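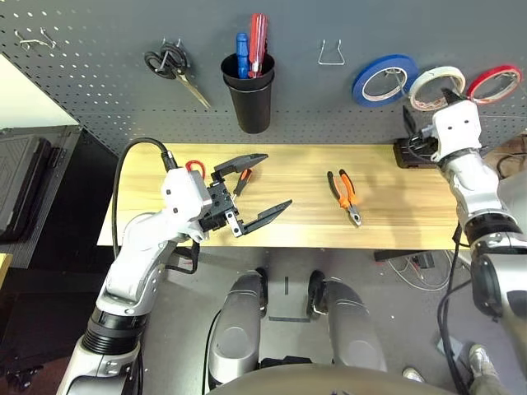 Scissors, screwdrivers and rolls of tape on the pegboard over a workbench.

The suitcase doctor of Valente Street

By Sihan Xiao
15 August 2021

Loan Ngô asks me to wait while she finishes with a zipper. The customer on the phone wants to know if his bag will be ready before his flight, and she tells him yes, but he should not sit on it anymore to make it close. Then she puts down the phone and offers me the better of the two chairs.

She has repaired luggage in Drumen for 31 years. Before that she sewed covers for boat seats in a factory near Asar, where she learned to work with thick cloth and strong thread. The factory moved away and she needed another job. A neighbor had a suitcase with a torn corner, and she repaired it in the kitchen with a needle for boat covers. "It was ugly," she says. "But it went to Canada and came back, and the corner was still good. So the neighbor told her sister, and the sister had four suitcases."

I wanted to know what breaks first. I expected her to say the wheels, and she shook her head. It is the handle, the long one that you pull out. People lift the whole bag by it when they take it up the stairs or into the trunk of a car. The tubes bend a little each time, and one day the handle does not go down. "They come to me and they say, it is stuck, do you have oil? I don't need oil. I need to take out the lining and see which tube is bent."

The lining is the slow part of the work. In older suitcases it was fixed with screws or sewn, and it could be opened and closed many times. In many newer ones it is glued, and when she pulls it away it tears. She keeps cloth for this, mostly in gray and dark blue, and cuts a new piece if the customer agrees to the price. Some customers do not agree, and then she sews the old one together from behind. "Inside the suitcase nobody looks," she says, and she laughs. "I look."

She speaks with respect about a few makers. Hinier, a small company which closed long ago, made hard suitcases with a metal edge, and she still receives several of them every year. The locks on a Hinier can be taken apart and cleaned. She has a drawer of parts which she saved from cases that were too damaged to repair, and I understood that she does not like to sell from this drawer. When I asked what she would do when the parts are finished, she said that she is 98 percent sure the drawer will be there longer than she will.

The last year and a half was difficult. People did not travel, and suitcases which are not used do not break. From January there were whole weeks when the only work was school bags and one case for a trombone. She used the time to repair the luggage that people had left with her and never picked up. Then in June the telephone started again. "Everybody opened the closet on the same day," she says. "The rubber on the wheels was dry like old bread. They pull it to the corner, and the wheel falls in pieces."

This surprised me, so I asked her to explain. According to her, a soft wheel can become sticky or begin to crumble when it stays for years in a warm attic, even if the suitcase is almost new. She advises to keep the suitcase somewhere cool and to roll it through the apartment sometimes. It is also good to leave the zipper a little open, for the air. She does not like the plastic covers that people put over a suitcase for storage — they keep out the dust, but they keep in the smell.

About smell she has strong opinions. She does not accept perfume as a solution. She brushes the lining, puts the open case in the shade for five days, and only after that does she decide if something needs to be washed. Her mother did the same with the wool blankets, and I told her that my grandmother did it too, with winter coats. We spoke for a while about our grandmothers, which I have not written down here.

Her prices are written in pencil on a card by the door. A wheel costs less than a lunch, a handle costs more than many people want to pay. She says that perhaps one customer in three takes the suitcase home again and buys a new one, and she is not angry with them. What she does not like is when they ask her to throw away the old one. She asks them first if she can keep the wheels.

I asked her which suitcase she uses herself. She pointed to the shelf behind me, to a brown cloth bag with no wheels at all. She takes it every autumn to visit her son, four hours by train, and carries it over the shoulder.

"The strap is new," she says. "The old strap was from the boats."

The shop is open in the mornings, and in the afternoon by telephone.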